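The block sorters of Tovenside

When Heidrun Lüthi unlocks the back workshop at Tovenside School, there are usually students already waiting in the hallway. The robotics club meets on Friday afternoons, and by the time I had my coat off three kids were arguing over a suction problem and another was reading error messages out loud to the ceiling.

"They're always like this," says Lüthi, who teaches math the rest of the week and has run the club for 4 years. "I used to write a plan on the board. Now I write one sentence and get out of the way."

This term's sentence is "Put the shapes in a line." It sounds like something for preschoolers, and the club members will tell you so before you can think it. Their robot arm has to pick up children's shape blocks from wherever they happen to be and set them down in a row along one side of a board, close together, without knocking over the ones that are already there. It's the set task for the Zodmont Cup, a regional student competition, and 14 students are working on it in small teams.

"I thought we'd be finished in two weeks," says Rahel Schwaiger, 16, who writes most of the placing code for her team. "We started in December! The first block is easy. The second one is fine too. Then you get to five or six and you realize every tiny mistake you made before is still sitting there on the board."

She has a lot to say about tiny mistakes. If one block is a little off to the side, the next one is placed against it, and so on, and the line begins to bend. Her team argued for a whole afternoon over whether to measure each spot from the corner of the board or from the last block put down. They tried both. Measuring from the last block keeps the blocks touching but lets the curve creep in. Measuring from the corner gives a straighter row with gaps in it, and the Cup rules take off points for gaps.
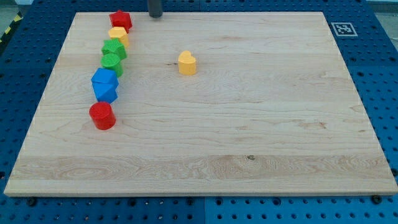 "The stars are the worst," says Pirmin Mösli, who looks after everything to do with seeing and finding the blocks. "A cylinder doesn't care which way you turn it. A star does, and so does the heart. You have to know the angle before you can decide how close it can go to its neighbor."

Mösli is 15 and talks with both hands. He kept a notebook of test runs through the winter, and the last entry when I visited was run 1,953. He's proud of that number, and he should be. The pages are full of little sketches, with arrows for which way a block slid and a frowning face next to anything that fell off the edge. I asked him what he'd learned from all of it and he flipped straight to a page about lighting. Shiny plastic reflects the ceiling lamps, and for most of January his program took the bright spots on the yellow blocks for separate objects. Closing the blinds made it worse. In the end he taught it to look at the outline first and the color second.

The wooden boards come from Bondutwood, a small joinery down the road that gives the club its offcuts. Veronika Zürcher, who runs it, dropped in while I was there and stayed an hour. "I sell tables, I don't know anything about this," she told me, "but I find myself cheering for a cylinder." She has also taught the students to sand, and Lüthi says that was badly needed.

The other team has gone a completely different way. Johanna Plattner, the oldest in the club, wants to plan the whole row before the arm moves at all – every block, every angle, biggest pieces where they'll do the least harm. It's slower to start and she doesn't mind. "Rahel's code is braver than mine," she says. "Mine thinks too long. We've talked about swapping for a week to see what happens." Schwaiger, listening from the next bench, shouted that she was ready whenever Plattner was.

The Zodmont Cup is held in the Camenzind hall in late spring, and both teams have entered. I asked Lüthi if she had a favorite and she laughed and went off to find an extension cord.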